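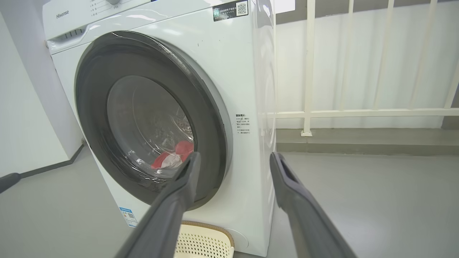 laundry corner, August. red thing + white thing in the same drum, wish me luck

Home Threads Saved Search

ok so. first proper thread about washing since I moved to Vorden. short one, I have to be out by 4

1/ the washer is a Hisense front loader, came with the apartment. stickers are partly in Chinese and I've peeled exactly none of them. my neighbor Pornthip Sukprasert says leave the QR ones on, you'll want them when it breaks

2/ red with white. I know. the red has been thru over 30 washes at my old place, it has nothing left to give. I hope

3/ cold, short program, half the detergent I used to use. the drawer gets gunky otherwise – mine was disgusting in the last apartment, took an old toothbrush and a whole evening

4/ beige basket w/ the little holes stays right in front of the door. stuff goes straight in, no socks on the floor. best habit I have tbh

5/ round cover at the bottom right = the filter. put a towel down BEFORE you open it. learned this at Getutholm with a whole hallway to mop

6/ door open a crack afterwards. mine smelled like a pond untill I started doing that

gotta run, drying rack thread next – I have opinions

Filed under: Home & Chores / Laundry

Comments (3)

Rok Georgiou: the white will be pink by dinner
Svitlana Palamarchuk: 78 cents in my filter last time, plus a hair tie
Afonso Mendes: half the detergent?? trying it tonight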